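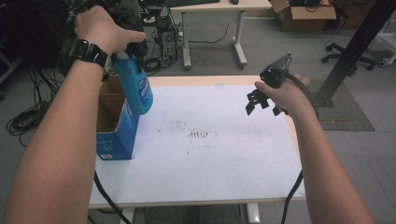 Mostyn Workplace Team | Supplies & Shared Spaces

If you have ever gone hunting for a spray bottle and found three of them under three different sinks, this little item is for you! We have started packing the cleaning supplies into boxes, one box to a work area, so that whatever you need for a quick wipe-down lives within reach of the tables where you need it (and, with a bit of luck, goes back there afterward).

Leonilde Calado drew up the list of what belongs in each box, and Yeshi Abera has been very patient with the rest of us while we argued over cloths. Bottles go in upright, please, with the trigger turned to the off position if yours has one. Sheets that cover the worktables can stay on until they get too marked up to be pleasant, and then a fresh one is in the tall cupboard by the Zudberg room.

We have nine areas to get through and seven boxes ready so far, so if yours hasn't turned up yet, hang in there. Spare bottles you find at home in a drawer or behind a monitor are very welcome back, no questions asked. Drop them with Mawuli Atinga, or leave them on the supply shelf with a note saying which area they came from.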